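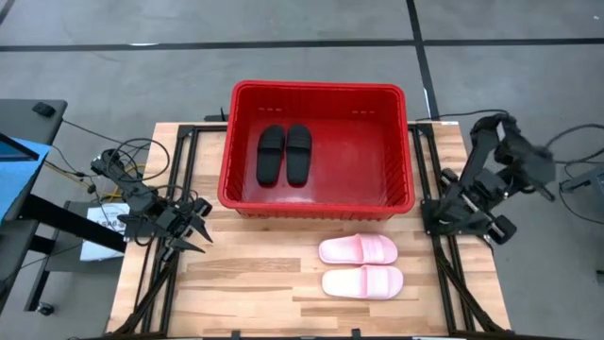 **Shoe room helper wanted, part-time, Trudine Baths, Jarnberg**

We are looking for a friendly, patient sort of person to join us at Trudine Baths and look after the shoe room, where our visitors leave their outdoor shoes and borrow a pair of slides for the poolside. It is a small job in some ways, but it makes a great difference to how the place feels when people walk in, and we'd love to find somebody who will enjoy it.

You would be working 23 hours a week, mostly mornings with a few early evenings. The slides come back to us all day long, in every state you can imagine, and they need wiping down, drying, matching up and putting into baskets by size - one pair to each side, toes facing the same way, so that whoever is on the desk can hand them over without rummaging. We have 388 pairs at the moment (more are on order for February, when the school swimming starts again), so there is always something to be getting on with!

You'd also:

- keep the benches and the floor of the shoe room clean and clear
- set aside any pair with a split strap or a worn sole
- help children and older visitors find a size that fits
- look after lost property, which is mainly goggles and single socks
- lend a hand at the desk when there is a queue

You don't need to have done this kind of work before. We will show you how we like things done, and you'll spend your first 2 weeks alongside one of us. You should be happy on your feet and able to carry a full basket from one end of the room to the other. A kind word for people who are cold and in a hurry goes a long way too.

Staff swim for free, and the number 23 bus from Cevar stops right outside.

To apply, please write us a short letter telling us a little about yourself and which hours would suit you, and hand it in at the desk. No forms, and no need for a CV unless you have one handy - a page is plenty.

Posted 1/7/21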